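双臂协作操作安全与作业规范 常见问题解答

发布单位:Dumport 自动化应用中心 标准与安全办公室
适用范围:中心各实验室、Lehner 居家作业测试区、Prerkden 联合站点
版本日期:2020-11-17

本页汇总各站点在执行《双臂协作操作作业规范》(以下简称“规范”)过程中提出的常见问题。答复由标准与安全办公室拟定,经中心技术负责人 Natalia Cuevas 审核。本页内容与规范正文不一致的,以规范正文为准。

一、适用范围与基本要求

规范适用于哪些设备?

规范适用于中心所有固定式及移动式双臂机器人,包括遥操作模式、示教模式和自主运行模式。单臂设备执行与另一台单臂设备的协同任务时,视同双臂设备管理。仅用于静态展示、已断开驱动电源并挂牌的设备不适用本规范,但仍应遵守中心的一般用电规定。

规范与国家标准、国际标准是什么关系?

规范属于中心内部管理文件,不替代任何法律法规或强制性标准。设备选型、风险评估和集成验收应首先满足适用的工业机器人及协作机器人安全标准。规范在此基础上,对居家类环境中的日常作业提出补充要求。两者均有规定的,按较严格的一项执行。

为什么居家类环境需要单独规定?

工业单元通常设有固定围栏,工件的形状和位置相对确定。居家类环境中家具、衣物、电源线和纸箱等物品同处一室,人员进出路线也不固定。操作对象又多为柔性物品,抓取后外形会持续变化。现行工业单元的作业指导书未覆盖上述情形,故由规范第四章单独规定。

外单位人员能否参与作业?

可以。外单位人员须由接待部门提前提出申请,完成安全告知并签署确认书后,方可在持证操作员陪同下进入作业区。外单位人员不得单独持有急停装置,也不得担任现场监护人。

二、人员资格与职责

操作员需要具备哪些资格?

操作员应完成中心统一组织的理论培训和上机考核。理论部分包括风险识别、急停与复位程序、末端执行器使用限制及事件报告流程。上机部分由考核员现场评定,考核项目包括空载运动、刚性物品搬运和柔性物品双手操作。考核合格者取得操作证,有效期至次年 6 月末。

操作证到期后如何续办?

持证人应在到期前向培训组提交续办申请,并附最近一个周期内的作业记录。连续未上机的人员须重新参加上机考核。培训事务联系人为 Thảo Huỳnh。

现场监护人与操作员能否由同一人担任?

不能。操作员的注意力集中于末端和操作对象,难以同时观察周边人员及线缆。规范要求双臂带电运行期间,现场至少有一名监护人,且监护人不得兼任记录、搬运等工作。监护人应始终能够触及急停按钮。

监护人离开现场时应如何处理?

监护人需要离开的,应先口头通知操作员,由操作员将双臂停至安全位姿并切断使能。有接替人员的,交接双方应当面确认急停位置、当前任务和未处理的异常。在接替完成前不得恢复运行。

三、作业前检查

每次开机前须检查哪些项目?

开机前检查按规范附录甲执行,主要包括以下内容:

急停回路功能正常,按下后双臂停止,复位后不得自行恢复运动;
各关节外壳及端盖紧固件无缺失、无松动;
夹爪手指安装牢固,表面无裂纹,开合过程无异响;
末端线缆固定可靠,在工作范围内留有余量,不会被关节夹入;
地面电源线和信号线远离人员通道,插线板放置平稳;
双臂工作范围内无未登记的临时物品。

检查结果应逐项填写,不得以“正常”一词概括全部项目。检查人与操作员为同一人的,由监护人复核签字。

急停测试的频次是多少?

每日首次开机时必须测试一次。更换末端执行器、移动底座或更换控制柜后,应重新测试。同一设备连续运行超过 60 分钟的,应暂停作业,检查线缆位置和关节外壳温度,确认无异常后方可继续。

移动底座到位后是否需要锁止?

需要。执行双手协同任务前,应锁止底座或切换至驻车状态,并推动机身确认无位移。确需在底座移动中进行双手操作的任务,应另行提交风险评估,未经批准不得开展。

作业区内的家具和杂物是否必须清空?

规范不要求清空作业区。居家类任务的目的之一,是使设备在接近日常的陈设中作业,过度清理会使任务失去代表性。但下列情形必须处理:物品可能倾倒并触及人员的;物品遮挡监护人视线的;物品占用紧急撤离路线的;细绳、衣架等悬挂物可能缠绕腕部关节的。

四、柔性物品的双手操作

哪些物品属于柔性物品?

衣物、毛巾、塑料袋、绳带、纸张以及受力后外形明显改变的其他物品,均按柔性物品管理。装有内容物的袋子,应同时考虑内容物的重量和硬度。内容物不明的袋子不得用于作业。

双手操作塑料袋时应注意什么?

塑料袋质轻、易皱,表面印刷和半透明材质可能影响视觉识别,边缘位置也难以稳定判断。规范要求双臂先后完成抓取,在确认第二侧已夹住后,方可进行展开或转移动作。展开过程应限制双臂之间的最大距离,避免袋体被拉裂后夹爪突然失去阻力。

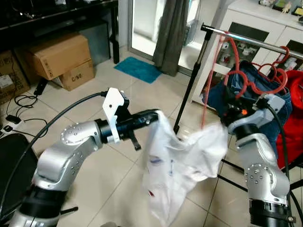
图 1 双臂夹持白色塑料袋作业。右臂后方为挂有衣物的衣架。

夹持塑料袋时,操作员应以低速模式进行,并随时观察袋体下垂部分。袋体遮挡末端相机或夹爪的,应暂停动作,由操作员调整位姿后再继续。严禁监护人或其他人员在双臂带使能的状态下用手整理袋口。

双臂夹持物品时,应以哪一侧为准?

规范不指定左臂或右臂为主。操作员应在任务开始前确定主导侧,并告知监护人。运行中需要更换主导侧的,应先停止双臂相对运动,再作口头确认。自主运行任务应在程序说明中注明主导侧的切换条件。

夹爪手指的材质和颜色有无要求?

规范对颜色不作统一规定,左右两侧夹爪外观可以不同。手指材质应与操作对象相适应,边缘不得有毛刺。自行加工或打印的手指须经设备组登记编号,附材料说明和安装方式,未登记的手指不得上机使用。设备登记由 Hưng Âu 负责。

物品滑落时应如何处置?

操作员应首先停止双臂运动,不得以快速下探的方式追抓。物品落于工作范围内的,可在低速模式下重新抓取;落于线缆、底座或家具下方的,应切断使能,由人员取回。取回人员离开工作范围并向操作员示意后,方可重新使能。

夹爪与衣架、衣物发生缠绕时能否直接回拉?

不能。直接回拉可能导致衣架变形弹出,或使支架倾倒。正确做法为停止运动、保持夹爪当前开度、切断使能,再由人员按规范附录丙的步骤解除缠绕。解除后应检查腕部外壳和末端线缆,并在作业记录中注明。

与衣架之间需要保持多大距离?

规范不规定统一的数值。各站点应根据双臂实际工作范围、衣架高度和支架稳定性进行评估,将结果写入本站点的作业指导书。评估时应按衣物摆动后的外缘计算,不得仅以横杆或立柱位置为准。

五、线缆、地面与通道

末端线缆可否外露?

可以,但须满足附录甲的固定要求。外露线缆应沿手臂走向布置,在腕部全行程转动时不得绷紧,也不得形成可能勾挂家具或衣架的大环。线缆垂落至地面的部分,应避开人员通道和底座移动路线。

地面线缆应如何管理?

固定站点应使用线槽或压条。临时站点可采用盘绕方式收纳,但盘绕处应靠墙或置于桌下,不得留在操作员脚下及座椅移动范围内。插线板不得串接,不得放置于可能积水的位置。

地垫是否需要移除?

地垫位于底座移动路线或监护人站位的,应移除或作防滑固定。位于其他位置的,由站点负责人评估决定。涉及用水的任务,监护人站位处应使用防滑地垫,并在任务结束后更换。

纸箱能否存放于作业区?

待用物资的纸箱可以短期存放,存放位置应在双臂最大工作范围之外,叠放应稳固,大箱不宜置于小箱之上。空箱应于当日清出。带有物流标签的纸箱拍摄入镜时,应按数据管理规定检查标签内容。

六、数据记录与隐私

作业影像由谁保管?

作业影像统一上传至 Tellex 数据管理系统,由数据组保管。操作员不得使用个人存储设备拷贝影像,也不得以个人账号对外传输。数据组联系人为 Mekdes Negussie。

影像中出现个人物品是否需要处理?

需要识别个人身份的信息,包括姓名、地址、电话号码及可辨认的证件、单据,应在入库前遮蔽。一般陈设、衣物和摆件不属于必须遮蔽的内容,但物品所有人提出要求的,应予处理。处理记录与原始文件分别存放。

记录中应包含哪些信息?

每次作业应记录设备编号、末端执行器编号、操作对象类别、操作员、监护人、起止时间、检查结果和异常情况。失败的操作应如实记录,不得删除或改记为训练。截至本版发布,系统内已归档双手操作记录 1,264 条,各站点可按权限查询。

能否将作业影像用于对外宣传?

须另行申请。申请部门应说明用途、发布渠道和影像范围,经数据组与标准与安全办公室共同审核。影像展示的操作方式不符合现行规范的,不予批准。

七、异常、事件与整改

何种情形应作为事件上报?

发生人员接触、夹爪意外开合、急停失效、支架或家具倾倒、线缆破损等情形的,无论是否造成损失,均应作为事件上报。操作对象破损但未引发其他后果的,记入作业日志即可。

上报时限如何规定?

现场负责人应在事件发生后 60 分钟内以电话或系统消息作初步报告,并保持设备断电状态。书面报告应于两个工作日内提交,内容包括经过说明、现场影像、检查记录和临时措施。未经标准与安全办公室同意,不得恢复涉事设备运行。

整改完成后由谁验收?

一般整改由站点负责人验收。涉及急停回路、关节外壳、末端执行器结构的整改,由设备组与标准与安全办公室联合验收。Prerkden 联合站点的整改验收由 Hưng Tăng 协调,验收结论须同时送达合作双方。

站点能否自行制定更严格的规定?

可以。站点规定应报办公室备案,并在作业区内公示。站点规定不得降低规范要求,不得以多年未发生事件为由减少检查项目或取消监护人。

八、规范修订与咨询

本次修订有哪些变化?

本次修订共涉及 9 处,主要为:增加塑料袋双手操作要求;明确主导侧的口头确认程序;补充外露线缆和悬挂物的检查项目;统一事件初步报告时限。其余为文字调整。修订对照表可在内部文件库中下载。

修订前已获批准的任务是否需要重新申请?

不涉及柔性物品的任务无须重新申请。涉及衣物、塑料袋等柔性物品的任务,应由任务负责人对照第四章进行自查,并提交自查表。自查不符合要求的,应暂停任务,待整改后恢复。

如何提出修改意见?

各站点可通过内部文件库的意见栏提交,注明条款编号、问题说明和建议文本。办公室对收到的意见逐条登记,并在下一次修订时公布采纳情况。涉及紧急安全风险的意见,请直接致电标准与安全办公室值班电话,不必等待书面流程。

本页可否转载或翻译?

中心内部及合作站点可转载,须保留版本日期和发布单位。翻译文本仅供参考,发生理解分歧时以中文版本为准。

相关文件:
《双臂协作操作作业规范》正文
附录甲 开机前检查表
附录乙 操作员考核评定表
附录丙 缠绕解除步骤
附录丁 事件报告表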